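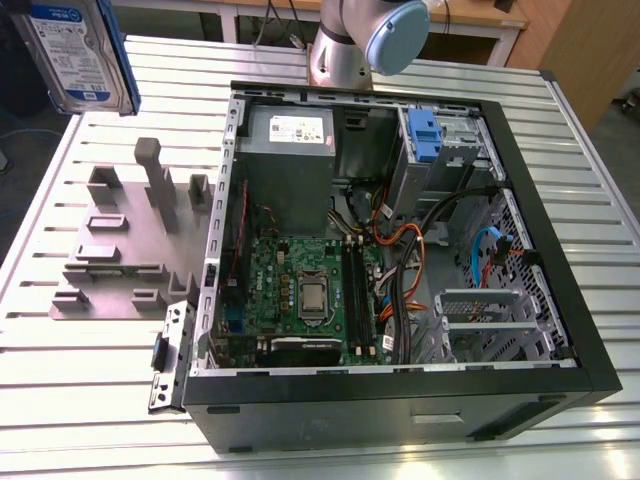 Aebischer Learning Center — Facilities and Equipment Desk
Ticket 578
Category: Desktop hardware
Unit: Dell tower, Arnska reading room
Status: Pending parts

Reported problem
The unit powers off without warning, usually within 23 minutes of startup. Staff report no error message. The fault was first logged in June and has become more frequent.

Work log

9:40 a.m. Unit received at the bench. Power cord and wall outlet tested with a second computer; no fault found with either. Side panel removed.

10:15 a.m. Graphics card, memory and drive cables reseated. The blue and red SATA cables were checked at both ends. Unit restarted. Shutdown occurred after 10 minutes.

11:05 a.m. Graphics card removed and the onboard video output used for testing. Shutdown occurred again. Card returned to its slot.

1:30 p.m. Substitute power supply from the Brarier stock connected outside the case. Unit ran until close of business with no shutdown. Original supply reconnected.

Finding
The original power supply is the probable cause. The motherboard has not been ruled out and will be tested again once the replacement is fitted.

Action required
1. Order one replacement power supply through Astus. The wattage and connector types are to be copied from the specification label on the existing unit.
2. Copy user files before further work. The drive holds nearly 4,000 scanned catalog pages that are not stored elsewhere.
3. Leave the drive in its cage until the copy is confirmed.

Note to the reading room
A loan computer may be requested from this desk. Please quote the ticket number. The tower should not be collected before the ticket is marked Resolved — partial repairs are not released.

Next update: on receipt of part.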